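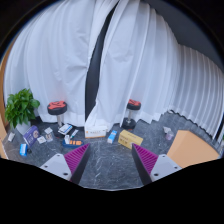
The visitor lounge at Grarkurwood reopened in April following a change of curtains, flooring and seating. Leonie Hagedorn, who oversees interiors for the residence, met with the editors of the residents' bulletin to discuss the choices made and the care the room now requires.

The curtains were the first item to be settled. According to Ms. Hagedorn, the previous heavy drapes kept the lounge dim for most of the day and were costly to clean. "We wanted full-length white sheers, from the top of the wall to the floor," she said. "Residents had asked for something lighter, and the sheers soften the whole side of the room."

Asked whether white was a practical color for a shared space, she acknowledged that the question had been raised more than once. The panels are taken down in rotation, 2 at a time, and washed on a gentle cycle. They are hung again while slightly damp. "The folds fall back into place on their own if the fabric has not been left in a basket," she said. "Please do not tie the panels back or tuck them behind the furniture. We find creases that take weeks to drop out."

The floor was a longer discussion. The selected surface is dark gray with a marble pattern and a light white vein. Samples were obtained from Plastwood and from Magbanua, and the Magbanua sample was approved after a trial in the corridor. Itsuki Yokoyama, who supervised the installation, reported that the work covered 541 square feet and was completed within the period allotted.

"A dark floor shows dust sooner than a pale one," Mr. Yokoyama said. "The lounge is dry mopped each morning before breakfast and damp mopped in the evening. We use very little water and no polish. Polish was applied once by mistake, and it left streaks that had to be removed by hand."

The bar stools drew the most comment from residents. They have round red seats with a darker printed pattern, a black rim and a silver pole on a dark round base. Ms. Hagedorn said the room needed one strong color. "With white fabric and a gray floor, everything else could have disappeared," she said. "Some residents would have preferred blue. I still believe red was correct."

Stools should be lifted when moved and returned to their places along the curtains, with the passage between the panels left clear. Mr. Yokoyama asked that the bases be wiped underneath whenever a stool is lifted, as grit caught there will scratch the floor.

The room's greenery is a leafy plant in a white pot, kept on the floor by the curtain. Staff water it and wipe its leaves with a soft cloth. Residents are asked not to add water themselves.

The cost of the seating and curtains came to almost $1002, excluding labor. A further $200 has been reserved for replacement curtain hooks. Questions about use of the lounge may be left for Ms. Hagedorn at the front office.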